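About Lerkley Movement

Lerkley Movement is a small physical therapy and exercise studio. Gemma Pearce and Rahel Widmer opened it in January with one treatment room and a borrowed set of mats. We now have 2 locations, one on Costier Street and one in the Bellamy building, and between them we see 757 regular clients.

Most people come to us with back, hip or shoulder trouble. Some are getting over surgery. Others sit at a desk or stand on a shop floor all day and want to move with less pain. A first visit takes an hour. We ask about your history, watch how you bend, reach and walk, and write a plan you can follow at home.
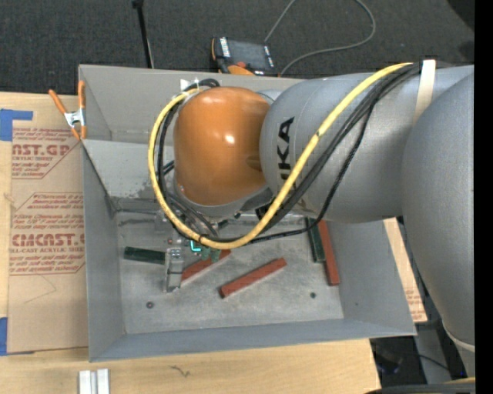
KUKA robot arm with orange wrist cap and yellow cable.

Rahel leads the treatment side and has a special interest in shoulders and necks. Gemma runs the small group classes, which are kept to eight people. Fitzgerald Escobedo teaches strength training for adults over 60, and Imani Zamora sees runners and dancers. Rafferty Alcantara handles the front desk, billing and most of the phone calls.

We also go out to workplaces. The Gritora program is a six-week course on lifting, posture and short breaks, taught on site at the start or end of a shift. So far 1,715 people have taken it.

You do not need a referral to book with us – if your insurance plan asks for one, Rafferty can tell you what to request. Both locations open at 7 a.m. and have step-free entrances. Parking at Bellamy is behind the building. Costier Street has metered parking only.

Classes and prices
Workplace courses
Contact us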